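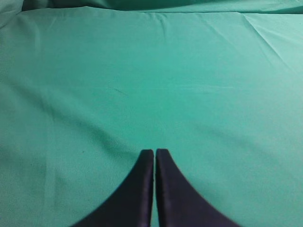

Vol. 7, p. 31

Perero Open Day

Reading time: 2 min

Home Articles Places Events Index

The Perero Open Day is a public demonstration of cloth-handling robots held each October at the Perero workshop in Gurkholm. Run by Fomico, a small automation firm. Free entry, doors at 10 a.m. Began as a closed visit for laundry and garment buyers, later opened to anyone.

Background

Fomico started out building packing machines. Moved to textiles after a contract with the Mahama linen works, which wanted a machine to flatten and fold sheets before pressing. The first Mahama unit was slow and got retired. Its control software was kept and rewritten, and is still the base of the demonstration robots.

The work

Cloth is a hard material for a robot. It has no fixed shape, it folds over itself, and a wrinkle can look a lot like an edge. The arms at Perero use a plain two-finger gripper with a small camera at the wrist, looking down past the fingers. On a large green sheet the camera gets mostly one color, with creases and soft folds showing as lighter and darker bands. Narrow fingertips suit a pinch at a raised fold. Flat areas give them little to grab.

The usual order of a demonstration:

Spread. Sheet laid out by hand, wrinkles left in.
Look. Arm passes over the cloth, fingers empty.
Pinch and pull. Gripper takes a ridge or a corner and draws it outward.
Repeat until the operator calls a stop.

A session lasts 40 minutes with questions. Visitors may mess up the sheet themselves between runs, which is the most popular part by far – children especialy. Hands must stay behind the yellow line while the arm is powered.

Staff and visitors

Demonstrations are led by Kwesi Akolgo, an engineer with Fomico since the Mahama contract. He talks through each run as it happens, failed grasps included. Attendance was small in the early years and has since grown to over 4000 across the open day and the school visits tied to it. School groups book ahead and get the morning slots.

Reception

Mostly friendly. Local coverage has praised the lack of a script. Common complaints are the parking, the noise near the compressor and the wait for the afternoon runs – a ticket system was tried and droped. Trade visitors have asked for colored and patterned fabrics besides the plain sheets. Fomico has said patterned cloth will be added to the program, no date given.

See also: Gurkholm, Mahama linen works, Fabric handling

Contact | Copyright Gurkholm Local Encyclopedia | Back to top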